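Thursday, November 11, 2021

Teaching by hand at the Telitz room

The Sumgate project has moved most of its teaching work from remote control to hand-held grippers. Anyone who visited the Telitz room in May will remember the old arrangement, with one operator on a stool, two control arms clamped to a bench, and a robot across the floor copying every move with a slight delay. That setup is still in use two mornings a week. The rest of the time, people now pick up a pair of grippers and do the task themselves.

The change came out of a plain scheduling problem. With the control arms, a new operator needed the better part of a week before the recordings were worth keeping. Most of that time went into learning how far to push, how the wrist joints lined up, and when to stop and back out. The hand-held grippers have jaws like the ones on the robot, and people get used to them in an afternoon. They still drop things, and those takes are marked and set aside.

Each gripper carries a marker cube on top, printed with black-and-white squares. The software reads the squares to work out where the gripper is and which way it is turned. The cubes have to stay in view, so operators are asked to keep their sleeves back and not to cross one hand over the other. A take where a cube is hidden for more than a moment usually has to be done again.

Tabletop work is the current block. The objects are ordinary ones: a cup, a tray, a plate, an apple, a couple of boxes. A take may start with the cup on its side or standing up, and the plate may be on either side of the tray. The point is to give the robot plenty of different starting positions for the same few jobs, such as standing the cup up or moving the apple from plate to tray.
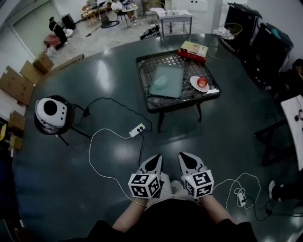

Projects

The tabletop block stands at 291 usable takes, almost all of them recorded with two hands. The target for each job is 100, so the cup job is covered and the apple job is close. The box job is behind. Lifting one box off another without dragging the lower one is harder with angled jaws than it looks, and several operators have asked to go back to it after more practice.

Glossy surfaces have caused some trouble. A shiny table throws back reflections of the hands and the marker cubes, and the tracking sometimes picked up a reflection in place of the cube itself. Vương, the tracking software the project uses, was updated to ignore markers that appear below the level of the table. That fixed most of it. Shiny tables are staying in the rotation, as the robot will meet them outside the lab.

Remote control is being kept for jobs where the feel of the robot matters. Pushing a drawer shut and pressing a lid down both belong in that group, because a person's arm gives in ways the robot's arm does not. Kavalis, the older of the two robots, will be used for those sessions through the winter. Its left elbow has been serviced and the play in the joint is gone.

A few notes for people on the recording schedule. Open and close the jaws fully before the first take of each session. Begin with both grippers in the air and hold still until the tone sounds. Work at your normal speed — slowing down for the recording makes the robot slow too. If something falls, finish the motion you are in, then stop, and mark the take as dropped.

Spare marker cubes are in the top drawer by the door. Please report scratched ones before using them. The next block is kitchen drawers, and the sign-up sheet will go out with the next newsletter.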